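Projects > Robotics Lab > Student Reports > Gripper Comparison
Last updated: Oct 26, 2019
Reading time: 2 min

Comparing two controllers for tool grasps in simulation
Krešimir Shehu and Verna Oyelaran, Hallbridge

3. Method

Both controllers ran on the same simulated Franka arm with its stock parallel-jaw hand. The first, Kanton, is a plain position controller with a fixed closing width. The second, Nerero, closes until a force limit is reached and then holds. We ran 352 trials in total, split evenly between the two, with a cap of 2,000 simulation steps per trial. Object positions were drawn from the same list of seeds for both.

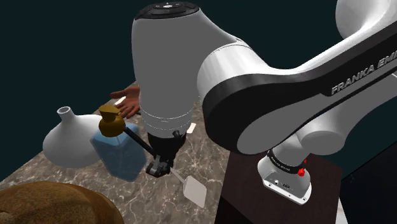

Slip was the main quantity we wanted to measure. We defined it as rotation of the tool about the line between the finger pads, taken from the end of closing to the end of the hold. Long tools are the hard case. With the spatula gripped by the hand, the black handle runs out to one side of the fingers and the white blade to the other, so a small error in grasp position changes the torque on the pads. The handle can also meet other items on the counter, such as the soap bottle, and we logged any such contact separately.

4. Results

Kanton dropped the tool in 76 trials and Nerero in 34. Most of the Kanton drops came at the start of the lift. Nerero was slower to close and twice as likely to time out – the force limit was probably set too low for thin handles.

Contacts with other items did not differ much between the two. We had planned to repeat the trials with the Ruiz-Ortega friction model in April but did not get the contact parameters to settle. The logs are kept with the seed list.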